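Hendholm engineering block: the hole stays a hole

Members will have had the letter from the Cluton campus office by now. It says work on the Hendholm engineering block is "rephased". The fence is staying, the crane went in April, and the new opening date is given as "in due course". We have read it twice and still can't find the word "stopped".
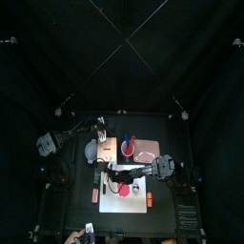 The university says the money will come back once the Okoro Road land is sold. We have heard that before, about the same land. Noeline Mudgway, who sat through the last planning meeting for us, asked what happens if no buyer turns up and was told that this was "not the working assumption". Meanwhile the labs carry on where they are. That is no argument for leaving 200 staff and students in rooms the university itself called unfit when it wanted planning permission.

The letter also promises four "interim spaces". Two of them are on the ground floor of Zeline House, which residents were told would be a public café and meeting room. We would like to know when that changed and who agreed it. 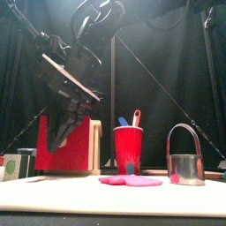 Robot arm at work over a red foam block.

Hemi Maihi has written to the estates office asking for the drainage report, the cost of keeping the site fenced, and a date by which the footpath will reopen. He has had an automatic reply. If you use the footpath, please write as well and send us a copy. Letters reaching us by Sun 6 June will go in with ours.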